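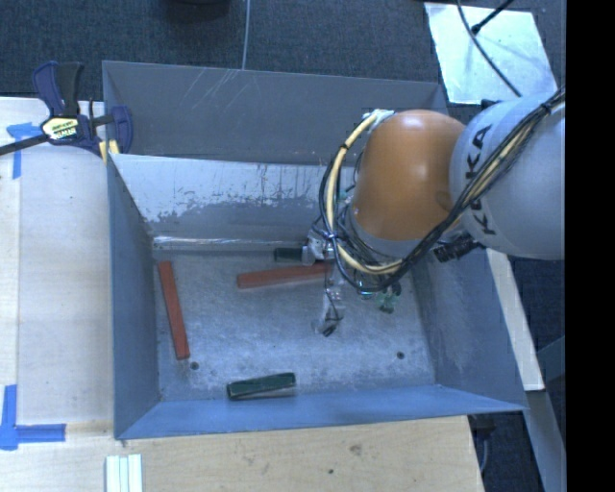

Grey metal bin, robot arm reaching in from the right.

About Negash Schoolwear

Blazers, ties, jumpers, PE kit, choir robes, name tapes. Schools in and around Morkbridge mostly, post to anywhere in the UK. Shop on the high street, second smaller one in Flaltthorpe (open term time Saturdays and the whole of August).

This page was meant to be updated before the summer rush and wasn't. Doing it now between phone calls, so bear with.

Who we are

Started by Adanech Negussie with one sewing machine in the back bedroom and an order for choir robes from a primary school whose old ones had got moth. Wine red, white collar, two sizes, "small" and "not small". She still has the pattern and we still use the sleeve from it. The first shop came three years later. Negash was her grandmother's idea for the name, and it fitted on the sign.

Adanech does the buying, the pattern cutting and anything to do with choir robes. The rest of us do the till, fittings, embroidery, packing, and the phone when it can be heard over the embroidery machine. If you rang on a Tuesday and it sounded like a tractor, that was it. Tuesday is badge day.

What we do

School uniform, logo and plain. We hold stock for 97 schools at the moment, from village primaries up to sixth forms. Full list is on the Find Your School page. If yours isn't there ring us anyway, we may have the right colours in plain and can add a badge if the school has said yes to it.

Blazers. Most of ours are machine washable now. The wool mix ones are not, please read the label, we've seen what happens. Sleeves can be let down once by about an inch and a half. We do it free on any blazer bought from us, bring it in clean.

Ustumska knitwear. Our own range, jumpers and cardigans, named after nothing in particular. Adanech liked the sound. Heavier than the usual acrylic school jumper, cuffs are double so they take a bit of chewing. Navy, bottle, maroon, grey, royal, black. Purple to order, allow four weeks. The bottle green was a shade out last year on the early batch — if you have one and the school has grumbled, bring it back and we'll swap it.

Ties. Clip-on and ordinary. Elastic for infants. House ties kept seperately behind the counter, so ask.

Choir and concert robes. Bought or hired. Surplices, ruffs, folders in black or red. Hire is by the week, cleaning included, deposit back when the count is right. December goes early. Schools that hired last year get first go until the end of September and after that it's open to all.

Name tapes. Woven or iron-on. The woven take around 2 weeks. Iron-on we can do the same day if you come before noon.

Second-hand. A rail in each shop. Washed, checked, priced low. We take good condition items against your next purchase, current logos only, no socks, no swimwear.

Schools and group orders

A lot of what we do never goes over the counter. Leavers' hoodies, sports tour kit, staff fleeces, show choir waistcoats. Minimum is ten pieces for embroidery. For printed, 500 is where the price drops properly, though plenty of schools order far fewer and are perfectly happy.

Proof by email first, always. Please check the spelling of every name on a hoodie list before you sign it off. We copy exactly what is sent. Biggest list so far was 1,563 names on the back of one leavers' and staff design, text so small we had to change the ink, and one Katherine still came back as a Katharine. Our mistake that time. Reprinted hers.

Schools changing uniform — talk to us early. A year is good. Six months can be done. We'll bring samples to you, in sizes, so that someone can try sitting on the floor in the skirt. We're also happy to run old and new logos side by side while families use up what they've got, and we'd rather you did that.

Fittings

No appointment needed from September to June. July and August you'll want one, book online or ring. Fifteen minutes per child. Bring the shoes they'll be wearing, it matters for trousers. Quiet fittings first thing, 8.30 to 9.30, lights down a bit and no radio, just say when booking and you don't have to say why.

Room to grow is fine, two sizes up is usually too much. They trip. We'll tell you if we think so but it's your money.

Prices

On the website and the same in the shops. We try to hold them from March through to the end of September so that nobody who buys early pays more. Trousers went up this year, cloth did, sorry. Ties and PE shorts stayed where they were.

School vouchers and grant letters taken in both shops, quietly, at the same till as everyone else. Part payments also fine. Ask for the lay-by card: pick it out in spring, pay what you like when you like, collect by the last week of August.

Returns

Unworn, tags on, any time up to the end of October for uniform bought over the summer. Other times of year it's 28 days. Anything with a name embroidered on can't come back unless we got it wrong. If a seam goes in the first term bring it in whatever the tag situation, we'll mend or replace it.

Where the clothes come from

Robes are cut and sewn in the workroom above the Morkbridge shop. Embroidery is done there too. Ustumska knitwear is knitted for us by a mill we've used from the start of the range. Shirts, PE kit and trousers come from the larger makers. Ask about any item and we'll look up who made it, it may take us a day.

Finding us

Morkbridge: high street, blue door, opposite the bus stops. Monday to Saturday 9 till 5.30. Step at the front, ramp round the side, ring the bell and we'll come.

Flaltthorpe: top end of the market hall, next to the key cutting. Card only there for now.

Phone is best before 11. Email gets answered same day outside of August, in August give us two or three and please don't send it twice, it goes to the bottom of the pile agian.

Jobs: summer Saturday staff wanted most years, ask in the shop after Easter.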